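Household Chatter > Kitchen & Family Life
Thread: Little whiteboards on the counter, do they ever wipe clean?

mulholm_mornings
Joined in May, 103 posts
2022-01-22

Hi all! We've started leaving each other notes on a small whiteboard in the kitchen (I leave before everyone else is up, so it's my way of saying good morning) and I love it, but the lighter markers are driving me up the wall. Yellow and orange look so cheerful, and then the next day there's a gray haze left behind. Has anyone found a cleaner that gets it off? I've been using Zuna spray and a paper towel.

thampi24

Oh, I love this! We did notes all through my daughter's last year of high school and I still miss them. Skip the spray for everyday wiping and use a damp microfiber cloth, then a dry one right after. Paper towels just push the old ink around, at least on ours.

Trirnard_Rd

Going to disagree a little with the cloth advice. Water never did a thing for ours. Rubbing alcohol on a cotton ball, 2 passes, done. And I'd give up on yellow altogether, you can't read it from across the room anyway. Black or dark blue, plain and simple.

thampi24

But who wants a good morning in black, Trirnard? It looks like a bill! And alcohol every day dulled our board so badly that the ink started soaking in. Once a week, maybe.

Trirnard_Rd

Fair enough, mine hangs in the garage and mostly says "buy salt." I'll give you once a week.

mulholm_mornings

You two are making me laugh over my coffee, thank you. I'm going to try the cloth on weekdays and the alcohol when it gets bad, and I'm sorry but the yellow stays. Ours is the kind with the pinkish-red border, and it leans on the marble-look top where you can't miss it, so a "Rise, shine" with a smiley in yellow-orange is plenty readable from the toaster, wobbly letters and all.

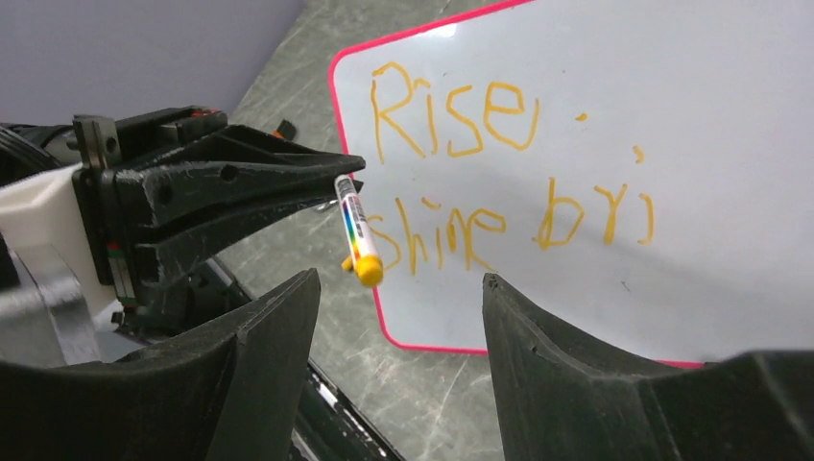 I do still get those faint gray smudges in the white part, so if anybody has a marker brand that behaves better, I'm all ears!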